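家务与门店作业自动化评估小组 第7次例会纪要

8月　记录整理：Roxana Villca

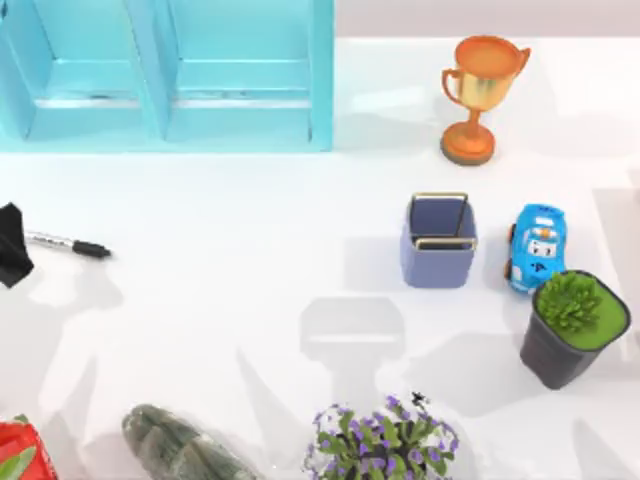

会议下午两点开始，四点四十分结束。主持人Gladys Marulanda，记录Roxana Villca。出席的有评估组、门店运营组、采购组和安全组；Nancombe门店的早班组长线上参加，三点以后因为店里到货先下线，他的意见已在议题三里记下。Zavano方面没有派人，只在会前发来一份书面说明，作为附件二。

一、上次会议遗留事项

1. 评估口径不统一的问题。上次会上运营组和评估组对“完成”的理解不一样，运营组认为东西放上货架就算完成，评估组要求朝向、位置都对。本次确认采用评估组的口径，但在报表里另设一栏“放上但不合格”，供运营组参考。已关闭。

2. 仿真环境的许可续期。采购组已办完，合同由Kaplan代签，费用走原来的科目。已关闭。

3. Ekalside样板间的插座改造。电工来看过一次，认为地面走线不合规，要求改走墙面。改造没有开始。继续跟踪，责任人仍为安全组。

4. 上次要求补充的人工对照数据。只补了桌面整理一项，货架补货没有补。运营组解释说暑期排班紧，抽不出人。Marulanda要求下次会前补齐，不再顺延。

二、家务类任务的进展

评估组先汇报了桌面整理。这一项的要求是把散放在桌上的物品各归各位：该上架的上架，该进容器的进容器，盆栽挪到指定区域，文具收到一处。目前全部在仿真里做，双臂，桌面物品每轮随机换位置。

本期一共跑了124轮。按新口径，整轮全部做对的有50轮。评估组认为这个数比上一期好，但不建议对外讲，理由是仿真里物品的重量和摩擦都是设定好的，换到真实桌面会掉多少，现在没有依据。

失败的情况，评估组口头归了几类，会上要求写成表，附在下次材料里。大致是这样：

软包装的东西最麻烦。带塑料膜的、袋子装的，夹爪一收就变形，系统算好的抓点就不在原处了。仿真里对软包装的处理本来就粗糙，所以评估组说，这一类成功也好失败也好，参考价值都有限。

带提手的容器也容易出问题。提手是活动的，立着和倒着是两种抓法，系统常常把倒着的当成立着的去抓。运营组问能不能规定容器一律不用提手，直接抓边。评估组答可以，但小容器里面有东西时，抓边容易把容器带歪。

细长的物品，比如笔，平放在桌上能夹起来，放进笔筒这一步做得不稳。目前先改成放进浅盘，算完成。安全组对此有意见，认为这是迁就机器改任务，住户家里未必有浅盘。Marulanda同意保留浅盘方案做过渡，报表里注明。

盆栽挪位的结果比预想的好，只要抓的是盆身，基本能挪到位。枝叶茂密的会挡住盆，这时候系统要换视角再看一次，一轮的时间就拉得很长。采购组问时间长算不算失败，评估组答目前不算，只记录用时。运营组认为门店里不能这样算，要求门店类任务设时间上限。见议题三。

Villca补充了一点：桌面整理的任务书里有一句“收拾干净”，评估组和仿真团队的理解不同，有人按全部归位来做，有人按桌面中间留空来做。她建议删掉这句话，改成逐件写明去处。会议同意，由她改，改完发全组。

接下来讨论了叠衣和洗碗机装载。叠衣本期没有进展，原因是承担这部分工作的人调去支持门店项目。洗碗机装载做了碗和盘，杯子还没有做。安全组问有没有碰坏过东西，评估组答真机试过一小批，用的都是塑料餐具，没有破损；陶瓷餐具没有试，也不打算在年底前试。

关于“机器现在能不能做家务”，会上讨论的时间比较长。运营组的意见是，单件的动作已经有不少能做，可以先挑一两件对外演示。评估组不同意，认为住户要的是一整件事做完，中间不用人去扶。现在整理一次桌面，按目前的成绩，多半还得有人回头补一两下，这样住户省不了多少事。采购组提出可以按“有人在旁边”的条件来卖，定位成辅助。Marulanda认为这个说法可以研究，但要先弄清楚旁边的人到底要花多少时间，否则讲不清价格。

最后的表述定为：桌面整理在仿真中可部分完成，真机未验证；叠衣暂不具备条件；洗碗机装载限碗盘，限塑料材质。对外材料里涉及家务能力的，一律按这三句写，不另加形容词。

三、门店类任务的进展

Nancombe门店试点已进行一段时间，内容是小件补货和错放商品归位，只在闭店后做，现场始终有一名店员陪同。

早班组长的反馈如下。补货的成品区，摆得整齐，他早上过去基本不用再动。错放归位的效果一般，机器能认出商品放错了，但原来的货位如果被别的商品占住，它就停下来等人。他每天早上都要先处理这些等着的商品，有时比自己从头归位还慢。他还提到，机器停的位置常常正好在通道口，店员推车过不去，得先把它挪开。

评估组答复：货位被占时的处理逻辑可以改，方案是先放到暂存筐，由店员统一处理，暂存筐放在哪里由门店定。通道口的问题属于停靠点设置，下周内可以调整。早班组长问暂存筐会不会越堆越多，评估组表示需要看数据，先试两周。

时间上限的问题，运营组提出每件补货不超过人工用时的2倍，超过就记为失败。评估组认为这个标准太紧，尤其是底层货架，机器要调整姿态，天然就慢。双方没有谈拢。Marulanda决定先按2倍记录，底层货架单列，不计入总成绩，等人工对照数据补齐以后再定正式标准。

采购组介绍了Zavano的书面说明。Zavano称其新一代夹爪对软包装的适应性有改进，愿意提供样件试用，条件是试用结果由双方共同发布。安全组和评估组都反对共同发布，认为评估结果应当由我方单独出具。会议决定回复Zavano：样件可以试用，结果由我方出具，对方可以附书面意见。如对方不接受，则不试用。

另外，说明里引用了一段演示视频，评估组看过，认为视频有剪辑，抓取前后的镜头不连续，不能作为依据。采购组负责向对方索要未剪辑版本。

四、真机验证的安排

评估组提出把桌面整理搬到Ekalside样板间做真机验证，物品尽量和仿真里用的一致，先不做软包装。会上对先后次序有分歧。

运营组希望直接用住户家里常见的东西，越杂越好，认为和仿真一致的物品做得再好，也说明不了问题。评估组的理由是，如果物品和环境同时换，失败以后查不出是哪一头的原因。讨论后定为分两步走：第一步用同样的物品，只换环境；第二步环境不动，换成杂物。两步之间要开一次短会，看第一步的结果再决定第二步的规模。

安全组提了以下要求，会议全部采纳：

样板间的走线改造完成并验收以后，机器才能进场；
运行时现场两人，一人操作，一人负责急停，不得兼任；
第一步期间不接待参观；
每次运行都要留完整录像，不允许只留成功的片段。

关于参观，运营组说已经口头答应过一家合作方，对方想在8月底来看。Marulanda请运营组去解释，改到第二步之后。如果对方坚持，可以请他们看仿真演示，但要当面说明是仿真。

样板间的桌子也讨论了几句。仿真里用的是白色桌面，样板间现有的是深色木桌。评估组倾向于先换成白桌，运营组认为没有必要花这笔钱。最后同意先铺一块白色台布试试，如果台布起皱影响放置，再考虑换桌。采购组提醒台布要买防滑的。

五、人员和预算

叠衣任务的人手空缺，评估组申请从下个季度起补一人。Marulanda表示编制暂时没有，可以从门店项目调回一人，前提是暂存筐方案试完。运营组对此有保留，认为门店项目正是要人的时候。此事会后由两组单独商量，商量不成再上会。

预算方面，本季度剩余约7万元，主要留给走线改造和真机耗材。夹爪指垫的磨损比预计快，门店那台已经换过，采购组建议备一些库存。同意。Kaplan的咨询服务下季度是否续签，先不决定，等对方交出合同里约定的测试报告再说，报告已经晚了。

六、其他

Villca提到，对外网站上还挂着去年的一段介绍，里面写“可独立完成日常家务”，和现在的口径不符，有客户拿这句话来问过。会议要求撤下，由运营组联系网站管理方。

安全组提醒，急停按钮的季度检查快到期，门店和实验室都要做，检查表用新版，旧版作废。

下次例会仍在原会议室，具体时间由Villca另行通知。需要上会的材料请提前两个工作日发给她，当天现场发的不列入议程。

待办事项

Marulanda：与运营组、评估组商量人员调配；审定对外口径三句话的最终稿。
Villca：修改桌面整理任务书，逐件写明去处；通知下次开会时间。
评估组：失败情况列表；修改货位被占时的处理逻辑；调整门店停靠点；编写真机验证第一步方案。
运营组：补齐货架补货的人工对照数据；与合作方改约参观；联系撤下网站旧介绍；与门店确认暂存筐位置。
采购组：回复Zavano并索要未剪辑视频；采购防滑台布和指垫；催Kaplan的测试报告。
安全组：跟进Ekalside走线改造；组织急停按钮检查。

附件一：桌面整理本期结果汇总
附件二：Zavano书面说明

最后更新：8月，更正了议题三中暂存筐试行的期限，其余未改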